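Boridine opens a lost property counter for the things guests leave plugged in

Treltudton, 21 April 2022 -- Boridine, which lets 15 holiday flats along the seafront at Treltudton, has opened a counter for the return of left-behind belongings. Last season's haul came to 1098 items, most of them chargers and very few of them ever asked for.

The counter is run with Grallel, the parcel shop next door, and is open seven days a week until the end of September. Guests have 20 days to claim. After that, anything that works goes into the flats for the next forgetful party, and umbrellas go to the Bartoš café, which has asked us to stop. 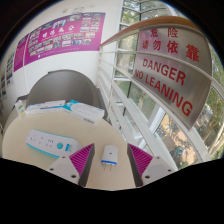
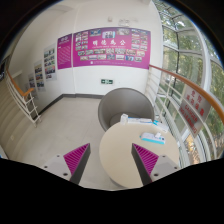
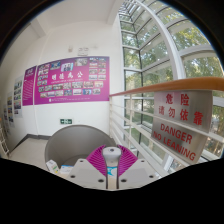 Claiming is simple, provided you can describe what you lost. "A charger" won't do it, and neither will "a white one". A small white plug adapter with a thin blue band, like the one standing on the round table in the first picture, is the sort of detail our staff dream of. Postage within the UK is charged at cost. Single socks are posted free, in the hope that somebody is still looking.

Claims can be made at the counter or by ringing the Boridine office -- please have your flat number and dates of stay to hand. False teeth must be collected in person.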